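Learning Greek at the kitchen counter

I started Greek again in February. My grandmother, Vasiliki Karras, spoke it to us as kids, and all I kept was the food words and the scolding. This time I signed up for an evening class with Eirini Psarras, who teaches a group of 7 in a room over the library.

We spent the first 2 weeks on the alphabet. I thought I knew it, but I was reading the letter rho as a P and getting stuck on every street sign in the handouts. Eirini made us write each word by hand 13 times. It was dull and it worked better than the app I had been using.

Verbs are the hard part. The ending tells you who is doing the thing, so people drop the pronoun, and I keep missing it when they talk fast. My cousin Dionysis sends me voice messages to practice with. I play each one at half speed, then again at normal speed. 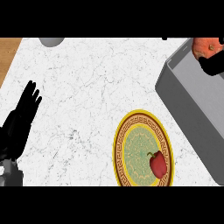

I also keep a paper list of words I have looked up more than once – it stands at 238 now. Most of them are small ones like "until" and "already." The next class covers the past tense.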